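昨天终于把工作间那个小隔间的墙纸贴完了，忍不住来开一串！想到哪说到哪，可能有点长，喜欢折腾墙面和台面的朋友慢慢看～

先说花色。我在店里翻样本册翻到眼花，一开始中意的是一款灰绿细条纹，很稳妥，很安静，贴上去大概谁都不会反对。然后翻到后面那页，白底，大片棕榈叶，青绿和深蓝的，中间夹着浅黄的叶子，叶脉勾着黑线，还有金橙色的细茎到处乱跑。我当场就把条纹忘了！

Notburga Wieser（跟我一起逛的）说：“你确定？三面墙都贴？”
我：三面都贴。
她：“那你台面呢，不是要上那块红的？”
我：对，红的也要。
她沉默着去看灯具了，哈哈哈。

台面是深红色的大理石面，上面有白色和浅色的纹路。我从 Andville 的旧料场看中它，惦记了整整一个夏天，六月第一次去看，回来做梦都是它。当时只带了卷尺没带钱（也没带车），后来托 Tsung-han Yau 帮我搬回来，欠他一顿火锅，现在还没还。

很多人会说红配绿太冒险。我的感觉是：墙上的青绿偏蓝，台面的红又很沉，两个都不是那种亮晃晃的颜色，碰到一起很像老茶餐厅的味道。白底也帮了大忙，叶子再大再密，中间总有透气的地方。要是同样的花色换成黑底，这么小的地方我可能就不敢了。

说说贴的过程，给想自己动手的人参考。墙纸是 Pamik 的，胶用的 Bestik，一共花了我两个晚上。第一晚全在处理墙：旧胶刮掉，小坑补平，打磨，擦灰，再上一遍底。特别无聊，但我真心建议别跳。我以前在租的房子里跳过一次，三个月后整条接缝都在跟我招手。

第二晚才开始贴。大花型最折磨人的是对花！我从后墙正中起第一幅，先把那片最大的青绿棕榈扇定在中间偏上的位置，再往两边走。这样人站在台子前面，一抬头先看到的就是它，两边就算稍微有点出入也不会那么扎眼。

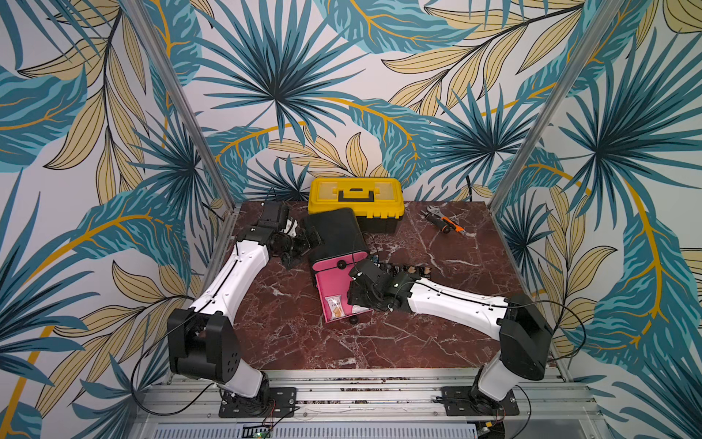 对花会浪费不少料，这个要有心理准备。每一幅都得往上或者往下挪一截才接得上，裁下来的边角我攒了一大卷，舍不得丢，打算拿去包抽屉底和笔记本封面。Setsuko Minami 已经预定了有黄叶子的那几块，说要裱起来挂厕所，我觉得完全可以！

转角是另一个坑。我一开始很天真，想着整幅纸直接折过去就好了，结果折过去以后另一面墙上的叶子全部歪着长，像被台风吹过。撕下来重来。后来的做法是：转角处裁开，第一幅只包过去一点点边，第二幅重新吊铅垂线，压着那点边贴。花型会损失一丝丝，但是每面墙都是正的。

刮板请用软的，请用软的，请用软的。我拿硬的那把刮了第一幅，叶子上多了一道亮亮的划痕，在哪里我不会告诉你们（我自己每天都看得到，呜）。

预算也报一下：墙纸 400，胶和底料加上新买的刮板、刀片一共 67，旧石材 200。搬运费是前面说的那顿火锅，还不知道会被吃掉多少，Tsung-han 的饭量你们有人见过的……

大理石面这边，我的日常就是软布加一点中性清洁剂，擦完再用干布走一遍。柠檬汁、醋这些我全部不让上台。Lok-yiu Kuo 上次端着柠檬茶走过来，我的眼神大概有点凶，她自己默默退回门口喝完了。对不起！但是下次还是请在门口喝。

有人在问深色石面显不显脏。显灰，是真的显，侧面来光的时候尤其明显。可是浅色的纹路会把一些小印子吃掉，比纯色的好伺候很多。我以前那张纯黑的桌子，按个手印能留到过年。

还有人问这么花的墙看久了会不会累。我才贴完没几天，没资格回答“久了”，等年底再来交作业。目前的状态是每次路过都要探头看一眼，昨晚刷牙的时候也绕过去看了一眼，牙刷还在嘴里。我最喜欢的其实不是最大的那片，是左边墙上那一串浅黄叶子，从上面一路往下垂，黑色的叶脉画得很利落，有点像老植物图谱。

Mabli Eynon 建议我再加一块同花色的布帘，把正面也围起来。我很心动，但理智告诉我三面已经够了！如果真要加布，我可能会挑那个金橙色的素布，跟叶茎呼应一下。有没有人用过 Leung 家的棉麻？会不会缩水？求真实反馈，晒图更好。

再补两条刚才漏掉的：
刀片要勤换，裁几刀就换一片，别心疼。钝刀会把湿的纸拉毛，白底上毛边特别明显。
买的时候看一下每卷的批号，要同一批的。我差点拿混，结账的时候被店员拦下来，感恩这位店员！

接下来想弄的是灯，想找色温暖一点的，看看黄叶子在暖光下会变成什么样子。样品灯泡已经借到两个，今晚试，试完回来接着这条往下发～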